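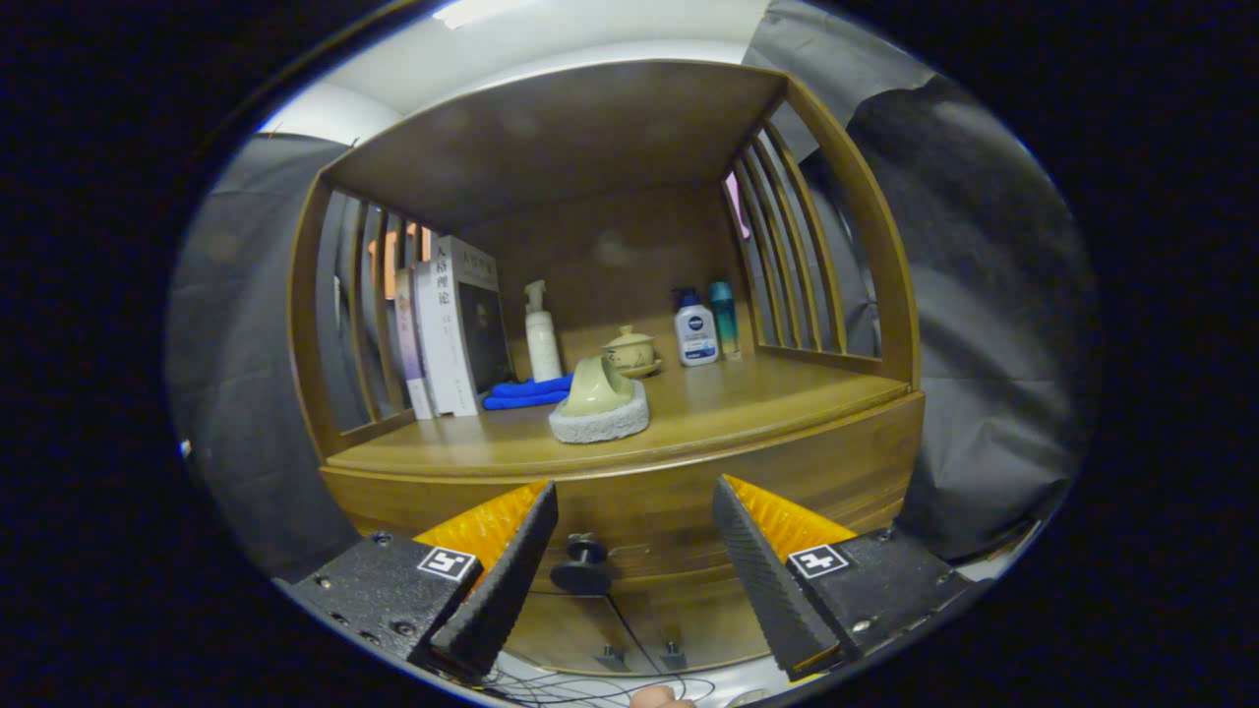
Flerkov opens its household recording kit to small labs

Sep 17, 2018

Flerkov, a small company that makes tools for robot training, has started to take orders for its hand-held gripper kit from small laboratories and independent developers. Until now the kit was offered only to partners who signed a contract for a whole year. The new price is $2,569 for one gripper with its camera, the fingers, a set of spare pads and a license for the recording software.

The idea of the product will be familiar to many readers. A person holds the gripper and does an ordinary task with it, for example opens a drawer or moves a bottle from one place to another. The camera on the tool records what the fingers do, and the recording is later used to train a robot arm with the same type of fingers. No arm is necessary during the recording, so a team can work in places where an arm would be too heavy, too expensive or simply not welcome.

The company says that this last point was the main reason for the change in its sales. "We received many letters from people who have two desks and one cabinet," said Yvette Després, who is responsible for the product. "They don't need a contract for a year. They need one tool which works on the day it arrives, and somebody to answer when they write."

The kit comes together with a small guide of household tasks, and in the guide furniture has the biggest part. There are 6 groups of tasks, and the first two are about drawers and shelves. Flerkov recommends to begin with one piece of furniture and to keep it in the same place, with plain cloth hung on both sides, until the person who holds the gripper feels comfortable. After this, the objects on the shelf can be moved, changed for others or taken away. Books, bottles with a pump, folded cloths and small ceramic pieces are all in the list of suggested objects. The guide asks users to mix hard things with soft things.

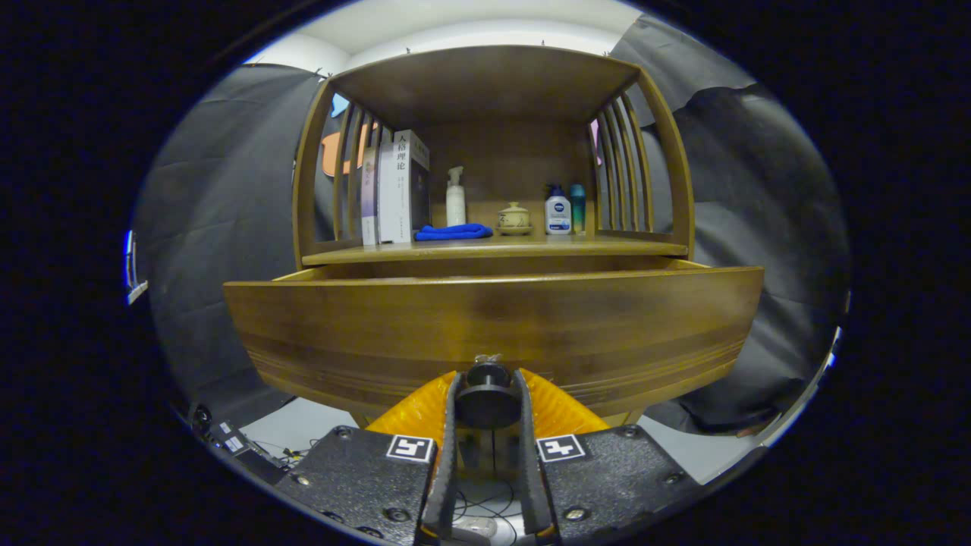
Drawers are more difficult than they look, according to the company. A wide drawer may turn a little in its rails when it is pulled from one point, and a person corrects this with the wrist without thinking about it. The arm must learn the same correction from the recording. For this reason the guide asks for slow pulls and fast pulls, and also for pulls which stop halfway. It also asks that the drawer is closed again in the same recording and not in a separate one, a rule that several early users found annoying.

One of these early users is Justum, a service company which prepares training recordings for other firms. It made 3,000 recordings with two Flerkov grippers during the test period. Murray Turcotte, who leads the recording team there, is satisfied in general, but he has some remarks. "The fingers are good and the pads hold well on smooth knobs," he said. "The cables I like less. They are thin, they are close to the hand, and a new person needs one or two days to stop thinking about them."

Turcotte also spoke about the square markers which are fixed near the fingers. The software uses them to know how far the fingers are open. If a marker is dirty or the light is too strong on it, the value can jump, and the recording must be checked by hand. His team now wipes the markers before every session. Flerkov answered that a marker with a matte surface is being prepared and will be sent without cost to everybody who bought the kit before November.

The very wide lens was a subject of discussion too. It sees much more of the room than a normal lens, and this helps the software to follow the position of the tool. But the picture is strongly curved, and straight edges of furniture do not look straight in it. Some developers prefer to correct the picture before training, others leave it as it is. The software of Flerkov can export both versions. The corrected version loses a part of the border, and the company advises to always keep the original file.

For the customers who do not want to record by themselves, Flerkov offers a service together with Bolitz, a firm that rents furnished test rooms. The customer chooses the tasks and the furniture, and receives the finished recordings with a short written report. The smallest order is 2,000 recordings. The price depends on the tasks and was not published. Després said only that drawers cost more than shelves, "because everybody wants them and they take longer."

There is competition in this field. Stasiv sells a similar tool with a lighter handle, but its fingers cannot be replaced by the user, and the whole tool must be sent back when a pad is worn. With the Flerkov kit the fingers are held by a few screws, and a change takes several minutes. On the other side, the Stasiv tool stores its recordings inside the handle, while the Flerkov gripper has to be connected to a small computer which the customer must buy separately. Turcotte mentioned this as his second wish for the next version, after the cables.

The recording software runs on Linux only. A version for Windows is planned, but the company did not want to give a date for it. The license is for one gripper and has no time limit — updates are free in the first year and must be paid after that. Laboratories at universities can ask for a lower price if they send a short description of their project.

Orders can be made through the form on the company's site. The first kits for small customers will be sent in November, in the order in which the payments arrive. Customers who want spare fingers should add them to the first order, as they will not be sold separately before next year.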